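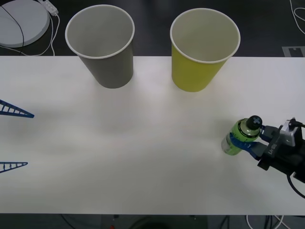

Paper cups in gray and lime green.

Checking a Printed Proof Before Approving Your Paperback

Authors publishing with Londel receive a printed proof before any copies go on sale. The title is not released to stores until the author has returned the approval form. Please set aside enough time to read the whole book on paper, even if the ebook edition is already available.

Before you begin

You will need the proof, a pencil, a ruler and the correction sheet enclosed in the package. Please do not mark changes on the cover itself. Enter them on the sheet with the page and line number.

Step 1. Check the cover

Compare the title, subtitle and author name with the title page. They must match exactly, including initials and hyphens. Confirm that the spine text is centered and reads from top to bottom. A small shift of up to 2 millimeters is normal in printing and cannot be corrected.

Step 2. Check the front matter

Read the copyright page in full and compare the ISBN with the number above the barcode. Books in a series – the Rodberg mysteries, for instance – should list earlier titles in order of publication.

Step 3. Read the text

Read no more than 20 pages at a sitting. Look for missing scene breaks, single words left alone at the top of a page, and italics lost when the file was converted. Chapter openings should all begin at the same height, which can be checked with the ruler.

Step 4. Return your corrections

Scan the correction sheet and upload it through your Nanau account. Up to 24 corrections are included in the setup fee. Larger revisions require a new file and a second proof.

Revised pages are normally posted within five working days. Questions about cover files should be sent to Min-kyu Wang in the production office, with the title of the book in the subject line.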